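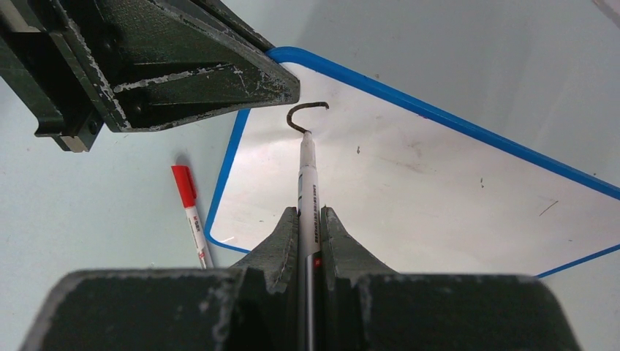 Fig. 2. White-barreled marker with cap on, blue-framed whiteboard behind.

Unit 16: Writing surfaces and markers
Ellum Workshop Skills, handout revised 30/10/2022

16.1 Scope
Covers small framed boards and the dry-erase markers used on them. Wall-mounted boards were dealt with in the July session and are not repeated. Glass boards are out of scope.

16.2 The board
A framed board consists of a writing face, a backing and an edge frame. On the type in Fig. 2 the frame is bright blue plastic. Plastic frames tolerate most cleaning fluids but can separate at the corners if the board is lifted by one side. Carry it by two opposite edges.

The face is either melamine or coated steel. Melamine is cheaper and stains sooner. To tell them apart, try a magnet on the face; some melamine boards have a steel sheet behind them and will hold it weakly, so check the stock label as well. The teaching set (Landbridge store, shelf 41) contains both kinds.

16.3 The marker
Parts: barrel, ink reservoir, nib, cap. Barrel color is not a reliable guide to ink color. Read the barrel print before first use, and confirm that the ink is dry-erase. Permanent ink on a board is the most frequent fault in the log.

The cap seals the nib against solvent loss. Push it on until it seats - a cap that turns freely is usually not seated. Store markers flat. Stored nib up, the ink drains away from the nib and the line goes pale; stored nib down, the nib may flood.

16.4 Removing marks
Fresh marks: dry felt or cloth, straight strokes, light pressure.
Old marks: damp cloth, then dry.
Permanent ink: write over the mark with dry-erase ink, wipe at once, repeat as needed. Finish with a damp cloth.
No abrasive pads on either face.

16.5 Exercise
Work in pairs, one board per pair. Rule a line on each face type, leave it until the end of the session, then erase. Note any residue on form 874. Return forms to the McGrath room.

Reading: Stama course notes, section on surface coatings.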